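Sat 27 June
By the Kemard Household Advice Office

Plastic tableware keeps its color longer when it is washed by hand in warm water with a mild soap. Scouring pads leave fine scratches that hold grease and stains, and a soft cloth is sufficient for daily use.

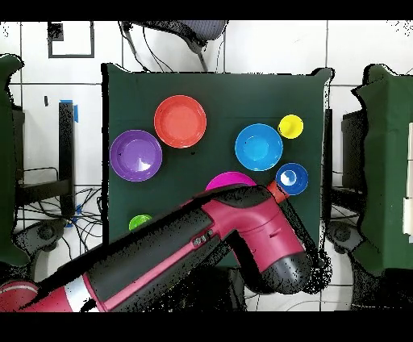

For tomato or curry stains, mix 3 spoonfuls of baking soda with a little water, spread the paste over the mark and leave it overnight. Rinse well before use. Bleach is not advised – it may dull the surface.

Lingering odors usually yield to 250 ml of white vinegar in 1000 ml of water. Dry each piece fully before stacking, and store away from the stove.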